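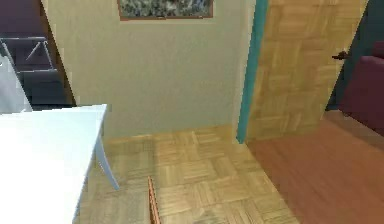 Grellamikは、高専と大学の学生が合同で続けているロボット製作サークルで、家の中を移動する小型の移動台車をつくっている。2026年7月、その公開日に行ってきた。会場は大学の旧工作棟の二階で、受付で名前を書くと、すぐに奥のシミュレーション班の机に通された。実機を走らせる前に、計算機の中の家で動作を確かめるのがこの班の仕事である。使っている家のモデルには、寄せ木の床の部屋と、赤茶色の板張りの床の部屋があり、境目に青緑色のドア枠が立っている。開いた木のドアの向こうには、えんじ色のソファが置いてある。今年の課題は、この戸口を通って隣の部屋へ行き、また戻ってくることだという。

説明してくれたのは、班のまとめ役のグローニャ・マックスウィブネ(Gráinne Mac Suibhne)さん。留学生で、日本語の説明は速いがわかりやすい。最初に見せてもらったのは経路計画の画面だった。台車の現在位置から目標までの線が引かれ、障害物の周囲には余裕幅が色で塗られる。余裕幅を広く取ると戸口がふさがった扱いになり、経路が出ない。狭く取ると経路は出るが、曲がるときにドアの縁に寄りすぎる。去年はこの値を手で決めていて、今年は台車の速度に応じて変える方式にしたそうだ。切り替えの前後を続けて見せてもらったが、新しい方式では戸口の手前で速度が落ち、抜けてから元に戻っていた。

次に家具の話。テーブルは天板が広く、脚が細い。床に近い高さにセンサーを付けると脚しか見えないため、台車の上部が天板の下に入るかどうかを別に判定する必要がある。この判定は一年生が担当している。見学者のひとりから、椅子が動かされたらどうするのかと質問が出た。地図にないものが見つかった場合はその場で止まり、経路を計算し直すとのこと。人が横切る場合の処理はまだ入っておらず、秋以降の予定と言っていた。

床に落ちているものへの対応も課題に入っている。モデルの寄せ木の床には橙がかった茶色の細い棒が一本転がっていて、こういう低くて細いものは苦手な部類になるらしい。床との色の違いで拾う方法と、高さの差で拾う方法を両方試していて、どちらを主にするかは班の中でも意見が分かれている。色のほうは照明を変えると成績が落ちる。高さのほうは、敷物の端まで障害物にしてしまう。私が見た時間には高さのほうの調整をしていた。

シミュレーションの試行は、公開日の前日までで983回。記録は全部残してあり、失敗したものには短いメモが付く。メモを何件か読ませてもらった。「戸口で右に寄る」「目標に着いたが向きが逆」「ログ取り忘れ」など。書式がそろっていないので後から検索しづらい、と本人たちも言っていた。来月から項目を選ぶ形に変えるという。

廊下をはさんだ向かいの部屋が実機の部屋である。台車の名前はJavadano。直径49センチの円形で、車輪は二つ、後ろに補助輪が付く。初代のBellamyは棚の上に置いてあった。四角い形で、角がぶつかるという理由で引退したとのこと。Javadanoの外板は学生が自分たちで切り出したもので、ねじ穴の位置が一か所ずれており、そこだけワッシャーが二枚入っている。

実演では、ベニヤ板で組んだ戸口を通す走行を10本行った。成功は6本。失敗のうち三本は戸口の手前で止まったまま動かず、一本は板に接触した。接触した一本については、車輪の空転で自己位置がずれたのではないかという説明だった。計算機の中では床の滑りを一定にしているが、実際の会場の床はワックスの残り具合で場所ごとに違う。班の学生が床に膝をついて、テープで滑りやすい範囲に印を付けていた。

実機の部屋では、技術指導のフランス・ステーフェンス(Frans Stevens)さんにも話を聞けた。センサー部品の会社Priserに勤めていて、月に二回ここに来る。指導の中身を尋ねると、設計には口を出さず、試験の手順だけを見ているという答えだった。一度に二つの条件を変えないこと、成功した走行も記録すること、この二つは入ったばかりの学生に必ず言うそうだ。部品の提供も受けているのかと聞いたところ、距離センサーだけは会社から借りていて、ほかはサークルの予算で買っているとのことだった。

午後は見学者が操作する時間があった。シミュレーション側の画面で目標地点をクリックすると、台車がそこへ向かう。私はソファの前を指定した。戸口までは順調に進み、そこで一度止まって計算し直し、少し斜めに入って抜けた。到着までの時間は測っていないが、待たされる感じはなかった。隣で操作していた中学生はテーブルの下を何度も指定し、そのたびに「到達できません」の表示が出ていた。担当の一年生が、判定がちゃんと効いていると喜んでいた。

配布資料はA4で四枚。経路計画の式が二枚目に載っていて、変数の説明が一つ抜けている(余裕幅の下限値)。帰りにマックスウィブネさんに伝えたところ、その場で手書きで足してくれた。

次の公開日は来年の2月で、人が横切る場面の実演を予定しているそうだ。申し込みは不要だが、二階へは階段しかない。駅からのバスは本数が少なく、私は帰りに一本逃して歩いた。途中は上り坂が続く。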